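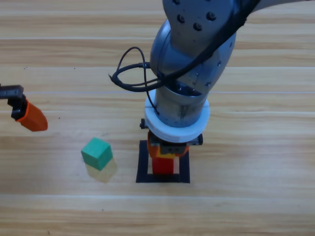 The red block, just inside the black outline.

Part 2: Setting up the block table

This is the section I wish I'd had when I opened my first Lastum block set on the kitchen counter at Wutarbridge. You need a table, a roll of black tape and the blocks. Give yourself 25 minutes the first time, including the part where you peel up a crooked strip and start over (I still do).

Before you start

Pick a wooden table if you have one. Black tape shows up nicely against light wood, and the red and yellow blocks do too. I wipe mine down with a barely damp cloth and then let it dry all the way. Tape on a damp table lifts at the corners by lunchtime.

CAUTION: Test the tape somewhere out of sight first. Iolanda Teixeira lent me an old waxed table and I pulled a strip of shine right off it. She was nice about it. Still!

Laying the outline

1. Cut 4 strips of tape, all a bit longer than you think you need.

2. Put down the bottom strip first, running with the grain. The grain is a free ruler, so use it.

3. Add the two sides, then close the top. Overlap the corners and trim them with scissors before you press down — please don't run a knife across the tabletop.

4. Rub the tape flat with your thumbnail, working from the middle of each strip out to the ends.

NOTE: A perfect square isn't required. Mine usually come out a touch taller than wide, and it makes no difference as long as the block fits inside with room to spare.

Getting the blocks ready

5. Look over each block before you use it. Small specks and scuffs are fine, that's just what painted blocks look like after a while, and I've stopped fussing over them.

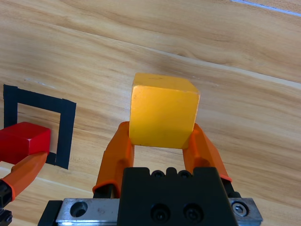 What I do care about is grit on the bottom face, which can scratch the table when a block gets nudged along. A dry cotton cloth takes it off. Skip the spray cleaners, they leave the faces slick and the block gets harder to hold.

6. Start with one block and leave the others in their box. I like to put it down outside the outline with one face parallel to the nearest strip, so it's easy to pick up straight.

7. Move it into the outline and let go only when it's sitting flat on its base. If it lands on the tape, lift it and set it down again. Pushing it across will roll up the edge of the strip.

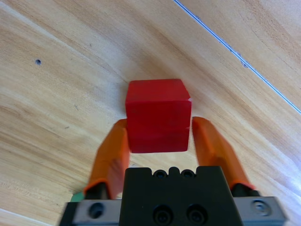
8. Swap colors and repeat. When you're done for the day, box the blocks and check the tape corners, pressing down any that have started to curl.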